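Greeting Card Writers and Illustrators Wanted – Winter and Spring Collection

Gulden Cards is looking for freelance verse writers and illustrators to join us for the next collection. We are a small publisher of paper greeting cards, and we sell through gift shops, two garden centers and our own website. The work is paid, it is done from home, and it is open to people who have not published before.

What we need

For the coming season we will print 18 new designs. Most of them are birthday cards, because birthdays do not stop, but we also need cards for a new baby, for retirement, for moving into a new home, and for people who are sick and need a kind word. We have enough Christmas cards and we ask you not to send more of them, even if December is near and you feel in the mood.

Writers: please send us up to six short texts. Each text has a front line and an inside line, and together they should not be longer than 50 words. Rhyme is welcome if it comes naturally. We receive many verses where the last word was clearly chosen first and the rest was pushed to fit it. A simple sentence that a daughter could really say to her father is worth more to us.

Illustrators: please send three finished pieces and one rough sketch. We like to see the sketch because it shows us how you think before the color comes. Watercolor, cut paper, ink and digital work are all fine. Leave room for the greeting, please.

Payment

We pay a flat fee for each text or picture that we accept, half on signing and half when the card goes to the printer. The usual first print run is 2,000 cards. If a design is printed again, you receive a second fee, and this is written in the contract. You keep the original artwork. We do not ask for free trial work.

Who can apply

Anybody over the age of 18 who can write or draw for this market. You do not need to be a native speaker of English. Chin-lung Wei, who is the editor of this collection, learned the language as an adult, and he reads every text aloud before he decides. If a line is difficult to say, he will probably ask you to change it.

It helps if you can work with comments and keep to a date. We send comments one time, sometimes two times, and we try to be polite – but we are also direct.

The party theme
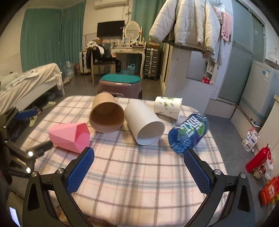
Six of the birthday designs will belong together under the working name Merow, and for these we want the feeling of a party at home, with nothing too elegant. Our earlier party cards had champagne glasses and gold stars, and customers told us that their own birthdays do not look so. Think about a plaid tablecloth in pale pink and cream, or a plain white paper cup lying on its side. Such ordinary things can be drawn with much affection, and the person who opens the card will know them. Cake is allowed, of course. Balloons we have already in large numbers.

How to send your work

Write "Merow" or "General" on the first page, so that we know which group your work is for. Put everything in one PDF file and use the form on our website, or send paper copies (no originals, please) to:

Gulden Cards
Submissions
716 Chou Street
Prernetow

Include your name, your email address and two or three sentences about yourself. A long résumé is not necessary. We look at new work every Tuesday and we answer everybody, also when the answer is no.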